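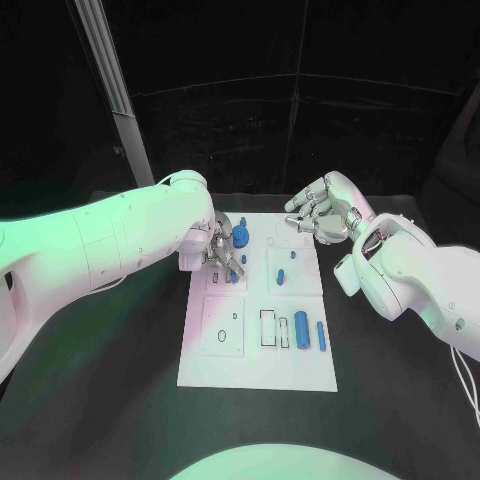 According to one reader who wrote in after our last column, a training kit for two-handed robots is only worth the money if the people using it still like it a month in. Fair point! So we put it to the workshop lead at Caststead, where the Flultance assembly kit has been on the bench since October.

"I like it more now than I did then," she told us, and she was laughing when she said it. "You open the box and think, well, it's pegs and plates. Then you watch a hand try to line up a gear and you're hooked for the afternoon."

The kit is a white board with outlines marked on it, a set of raised plates and a bunch of blue parts - pegs, cylinders and so on. Her team sets a layout, runs it, changes the layout and runs it again. They've logged 1,103 runs so far, and she can tell you which parts still give them trouble.

"The thin pegs, every time. The fat cylinders forgive you. A thin peg doesn't forgive anything."

What she loves most is how quickly the board can be changed over. Her best time for a full reset is 25 seconds (she was very pleased to bring this up), and a new operator usually gets there after 3 sessions. "With our old fixtures we spent half the day with a screwdriver. Now we spend it on the task, and that's a lovely thing."
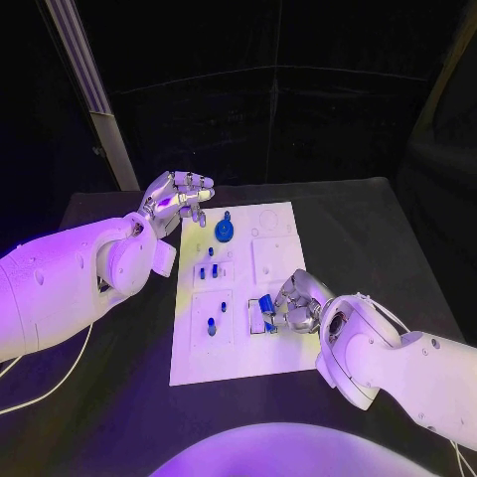
The Flultance kit in use, with one hand working low over the board.

We asked about the gripes, too. The printed guide is thin, she said, and she'd like spare pegs in the box because small parts roll off and vanish. Caststead ended up ordering extras from Keskin, and they took 30 days to arrive. She would also like a harder layout for teams that have been through the standard ones.

Would she buy it again? "Oh, we already did. The second one goes to our Renumton shop, and they keep calling to ask when it's coming."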